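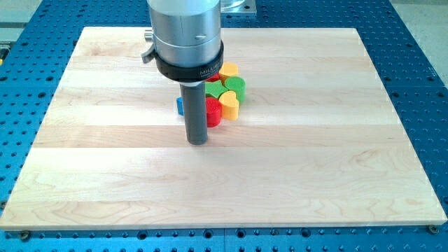
Que superfície de apoio convém a uma atividade de agrupamento com peças pequenas e leves?
Uma placa de madeira lisa, de dimensão bem superior à do conjunto de peças, colocada sobre uma mesa firme. A placa delimita a área de trabalho e permite retirar o material de uma só vez no final da sessão.

Relatório de projeto - Organização de peças coloridas sobre plano horizontal
Unidade curricular de Projeto, Oficina Plillik
Data de entrega: 10 nov. 2020

1. Enquadramento

O presente relatório descreve o trabalho desenvolvido no âmbito do projeto Wondetetti, dedicado ao estudo do agrupamento e da separação de pequenas peças sobre uma superfície plana. O tema foi proposto pela oficina em junho, na sequência de um trabalho anterior sobre jogos de encaixe, cujo guião data de 2005 e serviu de base à definição dos procedimentos.

2. Material

O conjunto de peças reúne as cores amarela, vermelha, verde e azul. Os contornos variam: há peças cilíndricas, de topo circular, e outras de perfil lobado ou anguloso. Todas têm o topo plano, o que permite mantê-las de pé. As paredes laterais apresentam uma textura ligeiramente canelada.

A placa de madeira é retangular e assenta numa mesa metálica perfurada, de cor azul. Ponderou-se trabalhar diretamente sobre a mesa, mas os furos interferiam com o deslizamento das peças menores e a hipótese foi abandonada. A placa foi cedida pela sala Dremham e não recebeu verniz adicional.

3. Procedimento

Cada ensaio parte de um grupo compacto, com as peças encostadas umas às outras. O objetivo consiste em separá-las por cor, empurrando-as lateralmente, sem as levantar nem tombar. Considera-se concluído o ensaio quando cada cor ocupa uma zona própria da placa. As peças tombadas são repostas na vertical e a ocorrência é anotada na folha de registo.

Foram previstos 59 ensaios e realizados 57. Os dois restantes ficaram por executar por indisponibilidade da sala. As observações preenchidas ao longo do trabalho somam mais de 200 linhas e constam do anexo B.

4. Observações

As peças cilíndricas rodam ao contacto e afastam-se com facilidade do grupo. As de contorno anguloso tendem a prender-se às vizinhas e a arrastá-las - situação frequente quando se encontram no meio do conjunto. Nas disposições mais apertadas, as peças de trás só ficaram acessíveis depois de abertas as da frente, pelo que a ordem de separação teve mais peso do que a cor escolhida para começar.

A folha de registo, adaptada do modelo Gökçe, revelou-se pouco prática na coluna relativa à posição inicial. A partir da segunda sessão, essa coluna foi substituída por um esboço à mão.

5. Trabalho futuro

Propõe-se repetir os ensaios com uma placa de menor dimensão e com grupos formados por uma única cor, em que a separação se faça apenas pelo contorno. A versão revista da folha de registo será entregue juntamente com o anexo B.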